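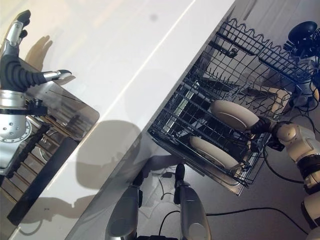 Jurgita Rimkutė wrote in to say that her plates come out clean enough but the glasses have a white film on them, and she has tried three kinds of tablet without any change. She asks whether the machine is finished or whether she is doing something wrong.

Probably neither. A white film is nearly always one of two things, and you can find out which with a bit of vinegar. Take a filmy glass, wipe one side with a cloth dipped in white vinegar and rinse it. If that side comes clear, the film is limescale. If it stays cloudy, the glass itself has been etched, and no product will bring it back. Keep that glass for toothbrushes and wash the rest by hand or on a cooler programme.

If it is limescale, start with the salt.

Salt

All the tablets marked "all in one" have something in them that stands in for salt, and in a soft water area that is enough. We moved to Wogan from a soft water town and I carried on with the same tablets for a year before I understood why the kettle and the glasses had gone the same colour. Your water supplier's website will give your hardness if you type in the postcode. Write the number inside the cupboard door, as you will want it for the washing machine too.

Then look up the hardness setting in the manual. On our Predau it is reached by holding down the start button with the door open and pressing again to go up a step. Most machines leave the factory on a middle setting and most people leave them there.

Use dishwasher salt only. Table salt has additives that clog the softener, and it is ground too fine. The first time you fill the salt tank it should have water in it before the salt goes in. Ours takes 2000 ml altogether, and some water comes over the top when you pour the salt, which is normal. Wipe up round the neck and run a short programme straight away. Salt water sitting on stainless steel will pit it.

If the cap on the salt tank is cross-threaded it will leak brine into every wash, and that gives you a film as well, a gritty one that tastes of salt. Jurgita, try licking a glass. If it tastes of anything, take the cap off, clean the thread and put it back properly.

Rinse aid

Rinse aid is for drying. It makes the water run off in a sheet so that it doesn't sit there in drops and leave a ring. Too little and you get spots; too much and you get a bluish, slightly greasy smear that rubs off with a finger. The dial is usually under the flap, with a little arrow you need a coin or a small screwdriver to turn. Move it one step, then leave it for a week before you judge.

I have used Brornon rinse aid for years and have nothing against it, but the supermarket's own does the same job. Vinegar in the rinse aid compartment is often recommended. I would not do it for long, as it is hard on some of the rubber seals.

Big plates and serving dishes

Measure before you buy. The lower basket in our machine will pass a 238 mm plate under the upper basket with the upper basket down, and anything larger needs it raised. There are catches at the sides for this on most machines, and plenty of people have owned one for ten years without trying them. Lift both sides together or it jams at a slant.

Serving plates are a different matter. If one has to lean so far over that it shields half the basket, wash it by hand. It takes a minute, and the rest of the load comes out better for it. Put a folded tea towel in the bottom of the sink first, so the rim doesn't knock against the steel, and take the plate out with both hands. Stand it on edge to drain if you have something to lean it on. Flat on the worktop, a plate with any sort of foot traps water underneath, and on a pale worktop in a hard water area you will have a ring by the morning. 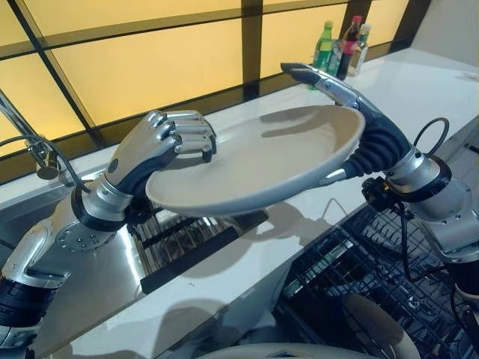

Large plate with a raised rim.

Rings on the worktop

The same limescale, in a different place. On laminate, lay a cloth wrung out in warm water and a little citric acid over the ring for five minutes, then wipe and rinse. Do not use citric acid, vinegar or any descaler on marble or limestone, which they will mark for good. If you don't know what your worktop is, try it at the back behind the toaster.

Tea rings want bicarbonate of soda made into a paste with water. Rub with a fingertip and a damp cloth and have patience. Cream cleaner works too but takes the shine off a gloss finish if used often.

Loading

I get more letters on loading than on everything else put together, most of them sent by one half of a couple about the other half. There is less to it than people make out. The spray comes up from the arms and has to reach the dirty side. Anything lying face up will fill with dirty water, and anything lying against its neighbour will come out with a clean edge and a stripe of dinner.

Do not rinse first. Scrape into the bin or the caddy and leave it at that. Rice and lentils are the exception, as they find their way into the spray arm and block the holes. Egg should go in fairly soon, or be wiped off with cold water. Hot water sets it.
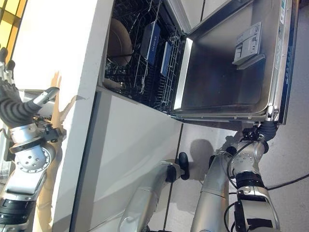
Plates with a thick glaze dry better than thin ones, as they hold the heat for longer at the end of the programme, and so it pays to give them the places where they can stand properly apart. Stoneware in particular is heavy and will push its way over onto whatever is next to it if the tines are folded down. A round brown plate standing upright in the rack, as here, has both faces open to the water, and it will drip from its lower edge. Bowls are more trouble. Tilt them so the base of one is not tucked into the mouth of the next, and put deep ones at the sides where the rack slopes.

Cutlery handles down, knives handles up, if yours is the basket sort. Mix the spoons with the forks so they don't nest. Wooden spoons, good kitchen knives, cast iron and anything with a glued handle stay out altogether. Aluminium goes dull and grey and comes off on your hands. Plastic tubs belong on the top, away from the heating element, and the lids should be wedged so they can't flip over and collect water.

Before you shut the door, spin both arms by hand. If either one catches, find out what on.

The filter

Once a fortnight in our house, once a month if there are only two of you. Take out the lower basket, turn the round filter anticlockwise and lift. Wash it under the hot tap with an old toothbrush and washing-up liquid. Feel in the hole underneath for bits of glass before you put your fingers right in, or use a spoon. When it goes back it must turn until it stops, or scraps will get past it and into the pump. A grinding noise after cleaning the filter means it is not home.

The spray arms come off too. The lower one normally pulls straight up, and the upper one has a nut. Hold them to the window and look through the holes. A cocktail stick will clear most of what you find. Shake them, and if they rattle, rinse them through under the tap until they stop.

The door edge never gets washed by the machine, because it is outside the seal. It is where the smell comes from as often as not. Wipe down both sides and along the bottom with a soapy cloth, and run a finger in the fold of the rubber.

Descaling

Twice a year is plenty if the salt is kept up. I do ours in March and again when the clocks go back. Run the hottest programme empty with a descaler in it. I use Stakex powder, half in the dispenser and half thrown in the bottom. Plain citric acid also works, but read the manual first, as some makers don't want it. Never mix a descaler with bleach, and don't put bleach in a stainless steel machine at any time.

Our machine keeps a count of its cycles, which you can get at through the same menu as the hardness setting. It stood at 1247 when I last looked and the pump is the original one.

If the tablet is left over

A half-melted tablet at the end of the wash means the flap did not open, or opened too late. Look for a pan handle or a chopping board standing in front of the dispenser. Dry the compartment with kitchen roll before you put the tablet in, because a damp one sticks. Tablets kept under the sink in an open box will soften and then cake, so tip them into a jar with a lid and put it up out of reach of children.

Short programmes are another cause. A thirty-minute wash doesn't give a hard tablet time to dissolve. Powder suits it better, and you can use less for a light load.

Jurgita also asked about the smell of wet dog. Filter first, then door edge, then check that the waste hose under the sink goes up in a loop before it comes down to the drain. If it lies along the floor of the cupboard, sink water will run back into it. A cable tie and a hook screwed to the side of the cupboard will hold it up.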